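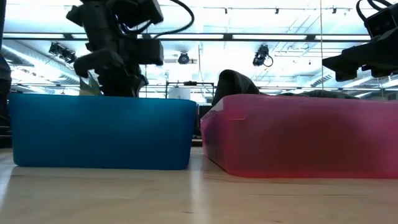

Fig. 2. Blue bin left, pink bin right, with a dark grey cloth in the pink one.

4. Sorting cloths with the two-bin set

Before you start: bins washed, rinsed, dried upside down. Labels off. If the Varside label leaves glue behind, warm soapy water and a thumb. No scourers, they cloud the plastic and it stays clouded.

4.1 Put both bins on a flat table. Base fully down, no overhang. A gap between them wide enough for your hand.

4.2 Decide which colour is for what and write it down. Our default — pink for cloths waiting, blue for sorted. Swap if you like but tell everyone else who uses the table.

4.3 Cloths in loosely. Bunching is fine at this stage. Don't press them down to fit more in.

4.4 Take one cloth at a time. Shake it out, check for holes and stains, fold, into the blue bin. Stained ones go back to the wash pile, not back in the pink bin.

4.5 Stop when the blue bin is full to the rim. Stacks higher than that topple when you carry it.

NOTE: Large cloths (70 cm and over) need folding in half twice before they go in. Turn the cloth 180 degrees after the first fold if the hem is bulky, otherwise teh stack leans.

NOTE: The Fandex lids fit both colours. Older Wamon lids don't, whatever the packet says.

CAUTION: Damp cloths must not be left in a lidded bin. Air them first, then close.

CAUTION: Lift from both ends. Don't drag a full bin by the rim, it will mark a wooden table.

4.6 When finished, wipe out the pink bin and stack it in the blue. If they stick, run warm water over the outer one and twist gently — dont lever with a knife.

Spare bins and lids: order through Tshabalala, see section 7.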